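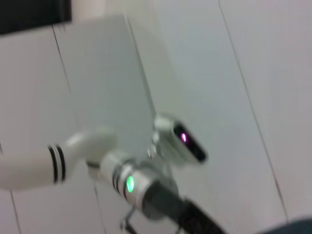 Gerko Classroom Arm Package
For school clubs, college courses and competition teams

Overview

The Gerko Classroom Arm Package is supplied to schools and colleges that run a robotics class or after-school club and wish to enter teams in the Clarkthorpe Student Automation Challenge. It contains everything a team needs to build and test an entry: an arm, a two-finger gripper, a camera module, a set of practice objects and the printed course book. Laptops and furniture are not included.

The package is intended for students aged 14 and over working under a trained member of staff. It may be used over a full school year as a taught course, or over a single term by a club with some earlier experience of programming.

The arm

The arm has a white outer shell that can be wiped clean with a damp cloth. A green light on the wrist shows that the unit is powered and ready to accept commands. Students should be taught to look at this light before they reach towards the work area, and to treat the arm as live whenever it is lit.

The speed is limited at delivery. A member of staff may raise the limit with the supervisor key, one of which is supplied with each arm. The key should be kept apart from the arm and should not be given to students, including during competition rounds.

The gripper

The gripper is dark in colour and is fitted to the end of the wrist. It is suitable for blocks, cups, small boxes and other light objects with firm sides. Soft items such as cloth can be picked up with practice, and one of the optional tasks in the course book deals with this.

Fingers are a wearing part. A spare pair is packed in the lid of the case. When fitting new fingers, hold the gripper steady and tighten both screws a little at a time. If one screw is tightened fully before the other, the finger will sit at a slight angle and teams will find that objects turn as they are lifted.

The camera module

The camera module sits on a short stalk above the wrist and travels with the arm. It has a white casing and a black front face, which should be kept free of finger marks. Teams use its pictures in the second half of the course, when programs must find an object before picking it up.

Pictures taken while the arm is travelling quickly will be blurred. This is covered in Session 9, where students compare results at three speeds and decide for themselves when the arm should pause. Many teams choose to stop for a moment before each picture. Others prefer to slow the whole movement down. Both methods are allowed under the Challenge rules.

The cable from the module must be clipped along the arm with the clips provided. A loose loop of cable near the elbow is the most common cause of a stopped run.

What is in the case

Arm with base plate and four clamps
Two-finger gripper, fitted
Spare fingers, one pair
Camera module with stalk and cable
Stop button on a two-metre lead
Power supply with UK plug
Practice set of 18 objects
Course book, teacher's edition
Course book, student's edition, six copies
Supervisor key

Further student's editions may be ordered singly.

The course

The course book was written for Gerko by the teaching team at Trindade Technical College and has been revised after use in its evening classes. It is divided into 21 sessions, each planned for a double lesson. The first sessions deal with safe working, naming the joints and moving the arm by hand controls. Programming begins in Session 4 with the Cida block editor, which runs in a web browser and needs no installation. Students who are comfortable with written code may change to Python at any point, and the teacher's edition gives each exercise in both forms.

The final five sessions are set aside for the team project. No solution is printed for these. The teacher's edition offers a marking guide, a form for the project diary and a list of faults that teams commonly meet - dropped objects, missed starting positions and programs that work only when the lights are on.

Assessment is left to the school. A certificate of completion can be printed from the Cida editor once the project diary has been uploaded.

Preparing the room

The arm must be clamped to a firm, level table. Allow a clear space on all sides equal to the full reach of the arm, and mark it on the floor or table with the tape of your choice. Plain, light surroundings make the camera work simpler for beginners. Patterned walls and bright windows are not a fault in the room, but teams should expect to spend longer on their settings.

The stop button must be within reach of the supervising adult at all times. Long hair should be tied back and lanyards removed. Only one student should give commands at a time - the course book suggests that this role changes every ten minutes so that each member of a team has a turn.

The Clarkthorpe Student Automation Challenge

The package meets the equipment rules of the Challenge as supplied. Teams may make their own fingers and may change the position of the camera module, provided that no cutting or drilling of the arm is carried out. Stickers and coloured tape are allowed on the shell, away from the joints.

Each team has three to six members. In the regional rounds, a team is given one sorting task and one task of its own design, with time beforehand for testing. The finals take place at Clarkthorpe in May. Schools with more than one team may share a single arm, but should tell the organisers when they enter so that the rounds can be arranged to suit.

Entries for the coming season close on October 26, 2026.

Care and repair

The arm is covered for two school years from the date of delivery. Cover includes the motors, the joints and the camera module. It does not include fingers, clamps or damage caused by lifting the unit by its wrist. Always carry the arm by the base, with a second person supporting the upper part.

Repairs are carried out at the Gerko workshop. A replacement arm can be lent to any team that has a confirmed place in the finals.

Ordering

Product code: Gerko 353
Spare fingers, pair: £29
Student's edition, single copy: £18

The price of the full package is given by written quotation and depends on the number of arms ordered. Schools and colleges may order on account. Please state the delivery address, the name of the department and whether a lift or ground-floor entrance is available, as the case is heavy and is delivered to the door of the building only.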